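Soft fingertips vs stock – cloth picking

rokgeo
Swapped the Mudelow fingers for the Amwood pair, same arm, laundry job. Fixed cam looks down at the carpet between grey basket and white bin. 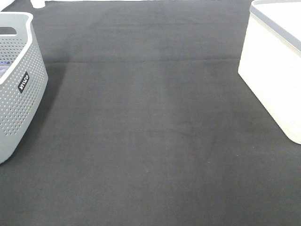 Lighting same for both sets. 20 picks each, Mudelow dropped 5, Amwood dropped 2. Not going back.

tindrum
20 is nothing. Do 300. And were they the same cloths??

rokgeo
Same cloths yes. Wrist cam is where you see it – white one held by a point, stitching sharp near the tips, rest smeared. 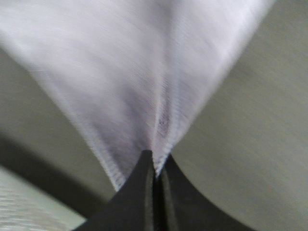 Exposure still too long, will shorten it tonite. Grip force was left at 12 on both.

pell_h
Disagree on force, stock ones want more. Not a fair test imo

rokgeo
ok will rerun wiht it higher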